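Is the Grivum online certificate in data analytics worth it if I want a master's later?

I work full time in hospital billing and I'm looking at the Grivum certificate, which costs $2455 and takes two terms of evening classes. The page says the credits "may be applied toward" the online master's at Goremer. The advisor I spoke to kept repeating that phrase and wouldn't tell me how many people had done it. My employer will pay for part of the tuition, but only if the course is "degree relevant," whatever that means. Applications close in October. Has anyone here moved credits from one to the other, or should I skip the certificate and apply straight to the master's?

Menaka Begum

I'd be careful with "may be applied." I have seen that wording on a lot of program pages and it commits the school to nothing. Ask Goremer, not Grivum, for the transfer rule in writing. The school selling you the certificate isn't the one that decides.

When I asked, the answer was that 6 credits could come over, provided the grades were B or better and the syllabus matched. The syllabus part is where it gets slippery. My statistics course counted. My database course didn't, and the letter gave no explanation beyond "content not equivalent." So I paid for a class that got me nothing toward the degree, though I did learn some SQL.
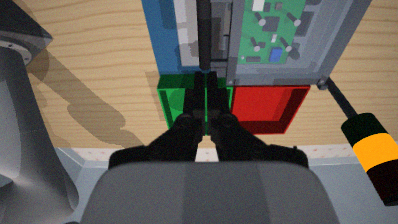

Stela Mihăilă
Part-time instructor, online programs

I teach in programs like these, so weigh my opinion with that in mind. Two things to check before you send anyone a deposit.

First, the math requirement. Plenty of online master's programs advertise "no background needed" and then put linear algebra in the first term. Get the actual reading list for that term. If they won't send it, I'd take that as an answer.

Second, the job placement number. Ask how many graduates replied to the survey and whether a person who stayed in the same job counts as placed. One brochure I was handed had a lovely percentage on the front and 153 replies in the footnote, with no word on how many people were asked.

As for your employer, get HR to approve the specific course codes by email -- a manager saying "sounds fine" won't get you reimbursed. And if you already know you want the master's, I don't see what the certificate buys you except a gentler start. See if Goremer lets you take one course as a non-degree student first.

Arnik

just apply to the masters. certificates are a cash grab imo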